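Rosalind Escobedo stores dry pasta for a living, or near enough. She runs the pantry stock at Hundel, a small cooking school that keeps 63 kinds of dry goods, and her notes on shelving are passed around among the teaching kitchens. We spoke in January.

Her first rule concerns height. "Long pasta goes upright if the shelf is deep enough. You read the label without lifting anything." Film packs need a neighbor to lean on. Cartons stand alone until the board creases.

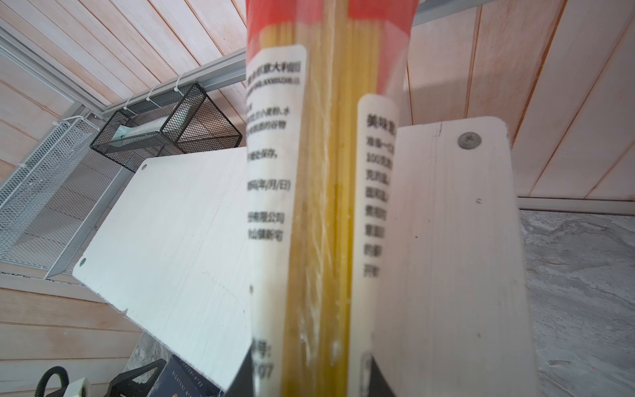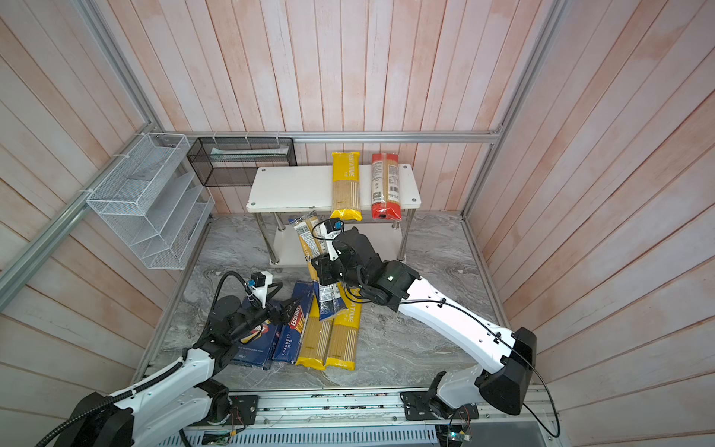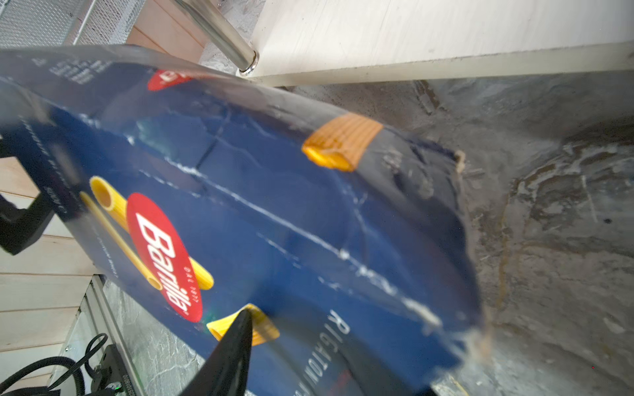
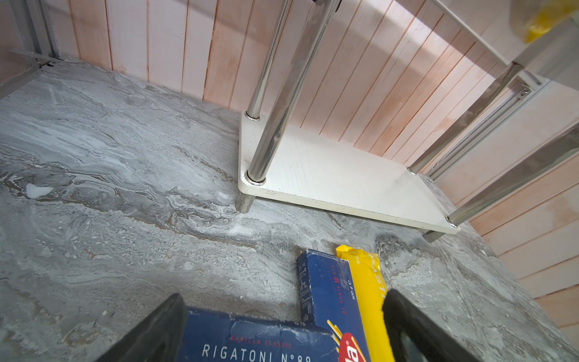 From top: spaghetti in clear wrap; two long packs upright on the white shelf; a creased Barilla rigatoni box; the lower tier and chrome legs.

Escobedo does not throw out a damaged carton by default. "Creases are cosmetic. A torn end is different. I check the flap, and if it won't close, the contents go in a jar with the cooking time written on the lid."

She prefers a two-tier unit on short feet to a deep cupboard. The lower tier takes the heavier stock, and a cloth fits under it. At Wandira, where she worked before, the cupboards were 14 inches deep and the back row was forgotten.

Imported packs get a second label in pencil. "Date first, then minutes. The rest I can look up."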